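Drenstead Makers Forum > Clubs and Student Projects > Two-arm bowl stacking, need opinions before April

vedis_t
Hi all, Védís from the Fallside College robotics club. We've got a place in the student manipulation challenge in April and I'd like some outside opinions, as the five of us have been going round in circles on this for weeks.

The task is table clearing. Bowls start scattered, two arms, and you have to finish with them nested in stacks. The organisers choose the starting layout on the day and you get 20 minutes on the table in total, resets included. Points per bowl nested, points off for dropping or knocking anything over.

We're training from teleoperated demos. So far we have 547 of them, mostly driven by me and Azlan, and the policy is decent at the first couple of bowls and then gets worse and worse. It's especially bad when both arms want to be in the middle at the same time. One of them just sort of dithers until the run times out.

Our practice table at the moment:
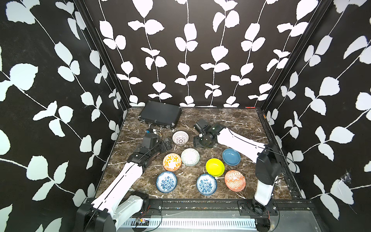 Practice layout with the mixed bowls, both arms over the back half of the table

The bowls are a charity shop haul, which was a lovely afternoon out but might have been a mistake. The question is whether we keep the mix or buy a matching set and get it working on those first. Azlan says matching. I say mix. Bjarke (our supervisor) says it's our project and he's not getting involved, thanks Bjarke.

kettle_logic
Matching, no question. You're asking it to learn patterns, colours and stacking all at once from a few hundred demos. Get one plain set, get the stacking solid, then bring in the fancy ones. We did it that way for the cup task last year and it was night and day.

Nice wallpaper by the way, very boutique hotel.

kerubo_k
I'd disagree with kettle. If the organisers pick the bowls as well as the layout then you want all the variety you can get, from day one. We trained on one set of white bowls and the thing fell to bits when somebody put a patterned one down. Had to throw out most of the early data because it dragged everything towards white.

Do you know if they supply the bowls? That changes the answer completely.

vedis_t
They supply them, and the rules only say "household bowls of assorted appearance". So I took that as a hint! The wallpaper was my choice and I'm very proud of it, thank you kettle.

kettle_logic
Assorted appearance could mean three shades of beige. I still think you're making life hard for yourselves. What's your success rate on the first bowl alone?

azlan_m
Azlan here, the other side of the argument. First bowl is good, we hardly ever miss it. Second one is fine if it's at the front. My worry is the ones that sit further back, like the lattice one in the photo. Both grippers have to go up there and they crowd each other, and V always drives the left arm in first out of habit whereas I always go right. So I reckon the policy has learnt two different people's manners.

I'd also quite like to stop using the orange ones until the camera exposure is sorted, but I've been outvoted.

ragnheidur_i
That bit about left and right is your problem, I'd put money on it. The bowls are a side issue. If half your demos go left first and half go right first from the same start, you get exactly the dithering you describe. Pick a rule and stick to it. Ours was dead simple: whichever arm is nearer goes, the other one parks well out of the way until the first has let go. Looks slow and clumsy when you're driving it, but the trained runs came out much smoother.

Don't bin the old demos yet. Label them by which arm moved first and train on one half to see. It's an evening's work.

kerubo_k
+1 to Ragnheiður. Though I don't love the full parking thing, you lose a lot of time. We let the second arm hover over its next bowl so it's ready to go.

ragnheidur_i
With experienced drivers, yes. With students who've been on the kit for one term I'd still park it. You can tighten things up afterwards.

kerubo_k
Fair, ours had two terms behind them.

old_dalsgaard
Am I the only one who thinks this should be scripted? Detect the rims, sort by diameter, pick biggest first, nest. I wrote one for a Dalsgaard arm years ago in a weekend and it never once dithered. You kids and your demos.

azlan_m
We did try! The rim detector was happy with the plain lime and blue ones and then lost its mind over the patterned ones, and the dark marble tabletop didn't help either. It kept finding little circles in the flowers. It's still in the repo if you fancy a go, all pull requests welcome.

old_dalsgaard
Use depth then. But all right, send me the link and I'll have a look.

kettle_logic
How are you gripping them, over the rim or round the outside? The outside grab is a nightmare for nesting, your fingers end up between the two bowls.

vedis_t
Over the rim, one finger in and one out. We had the slippy stock pads to begin with and swapped to the Broko soft ones, which grip the glaze far better but wear through quicker than I'd like. Does anyone know whether they come in a thicker version? I've got a bit of budget left and would rather spend it on pads than on new bowls (sorry Azlan).

kerubo_k
They do a thicker one but it's stiffer as well. We went back to the thin ones and just changed them often.

vedis_t
Right, so an update. I stayed late and did Ragnheiður's split. A bit over half of the demos are left first, so we trained on those only, same settings, and ran it 20 times last night. The dithering has nearly gone! It stopped dead in the middle on 3 of the runs, and before it was most of them. It's less good at the front right now, as those were mainly Azlan's demos and they've all been left out, so he's smug about that.

Plan is to redo the right-hand ones with the nearer-arm rule and keep the mixed bowls for now. Kettle, if it all goes wrong in April you can say you told me so.

kettle_logic
Already typed it out and saved it as a draft. I'd still run one session on plain bowls for comparison. Good result though, nice work both.

azlan_m
I've found a plain set in the college kitchen so kettle gets his comparison. We need them back by lunch. Will post the numbers here when we have them, and old_dalsgaard, repo link is in your messages.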